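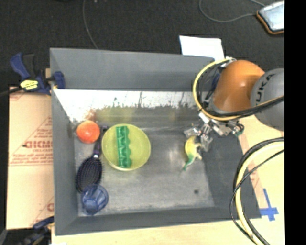
3.2 What ends up in a catch-all bin

I went into the Wiltwood part of the study thinking that people sort by room. Kitchen things with kitchen things, bathroom things in the bathroom, toys wherever the kids drop them. Then I started looking into the bins, and that idea lasted until lunch on my first visit! A catch-all bin mixes everything. Figure 4 is a good case: a piece of fruit, a hairbrush, a bowl, a blue plastic cup and a little toy animal (lizard or dinosaur, I still can't decide) all sharing one gray floor.

I coded each item by the room I would expect to find it in, using the Lomska room list with a few changes of my own. We had 40 households, and in 31 of them the main bin held things from three or more rooms. I had guessed far fewer, and so had my co-workers at Vainio - we even wrote our guesses down in January.

The fruit gave me the most trouble. Is a peach or an apple a kitchen item, or is it just food on its way somewhere? I ended up giving food its own code, and I went back and redid the early households to match. Bowls and cups stayed under kitchen even when they held something else (the bowl in Figure 4 has a long green thing in it).

Figure 4. A shared bin with food, tableware, a grooming item and a toy.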